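Carham Clinic Portal: quarantine release letter shows wrong end date
Status: open, assigned to Tyra Dalen
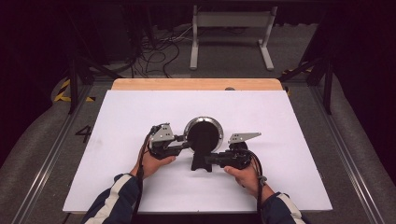
When does the isolation period start in the portal?
The day after the positive test is logged. Day 1 is written by the intake form and cannot be edited by the patient.

Log

Reported by Gladys Mamani, Flisholm site. Release letters print an end date one day early when the test is logged after 16:00. The on-screen date is correct. Only the PDF is wrong.

Reproduced on the test server with a 7-day period. Entry at 15:40 gives the right letter. Entry at 16:20 does not.

Cleared the template cache, no change. Reinstalled the Ovton letter module, no change.

Compared server settings. The portal runs on local time. The letter module is set to a zone 8 hours behind and drops the time before adding the period.

Set the module to local time on test. Letters now match the screen for early and late entries.

Ulla Nordin approved the change for production. Letters already sent must be reissued by each site. Batch limit is 2000 per run.

Pending: Flisholm to confirm after the next restart.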